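4.2 Student folding trials

The second claim we examined is the one made most often in the course reports: that a pair of undergraduates, given one semester and the Arkeo arm, can train a policy that folds a garment. The Baysal team reported success on 483 attempts without saying how many they had started. We asked 6 teams to repeat the task under a fixed protocol, with 100 attempts each and every attempt logged, including those stopped by hand.

Our doubts begin with the first grasp. A shirt lying flat offers the fingers very little to close on, and the wrist view gives the policy a bright table, a large patch of one color and not much else. Several teams counted a grasp as soon as the fingertips reached the fabric. We do not (Figure 6).
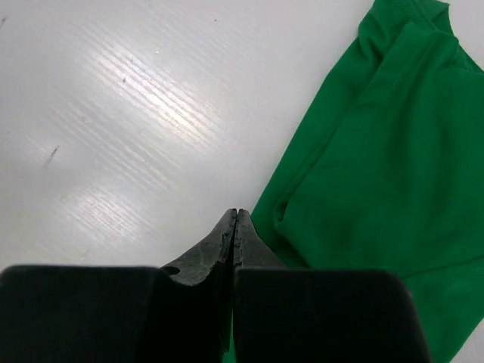
Figure 6. Wrist view with the fingertips at the left edge of the green cloth. Glare on the white tabletop is visible at left.
Figure and trial notes: Renata Marciniak, Radovport Student Robotics Laboratory. 21 February 2023

A single view like this one cannot settle whether cloth is held between the tips, and we found that student raters disagreed over such cases more than the reports admit. The Cleven team scored them as successes through September, then changed the rule midway and kept the earlier numbers. That may have been an honest oversight. It still makes their learning curve unreadable.

Glare is a second problem. Teams that trained and tested at the same table, under the same lamps, have shown only that their policy works there. Two of them described this as robustness to lighting, a claim we could not find support for in their logs.

We therefore score a grasp only after the arm has lifted and the fabric has left the table. Results under this rule are given in Section 4.3.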